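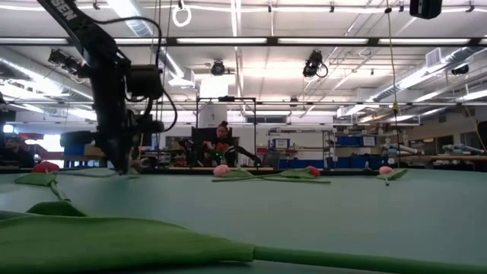

Nadiia Derkach spent most of March teaching a robot arm to pick up tulips. She shares a bench at the Tolentino workshop with Teodoro Dagdag, and the two of them call the build Mukik.

"I wanted a job with stems in it," Derkach says. "Blocks are easy. A stem rolls, and the leaves get between the fingers and the thing you're trying to hold."

Her first set of fingers, printed at home, closed too far and slid off. The current pair is the fifth. Dagdag wrote the control software, which he named Zamus after a cat, and keeps every attempt in one folder. At last check it held 971 files.

"I throw out the bad ones at the end of the night," he says. "Nadiia wants to keep them. We still argue about that."

What the camera near the fingers sees has been the harder problem. Once the gripper gets close, Derkach says, the bloom and leaves can cover half the view, and the software has to find the stem in what is left.

"Go in from the cut end and it's fine," she says. "Go in over the flower and you're guessing."
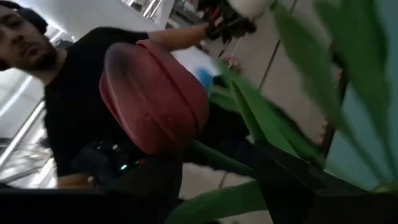 What comes next

Dagdag wants to slow the last part of the reach before anything else changes. He has a list of 29 fixes taped inside his locker door, and that one is at the top. Derkach would like softer pads on the fingers and has ordered a sheet of rubber from Korneck to cut them from.

Neither has a finish date. "We said 3000 tries and then we'd look at it again," Derkach says. "I'm here after dinner most nights anyway - it's a short walk."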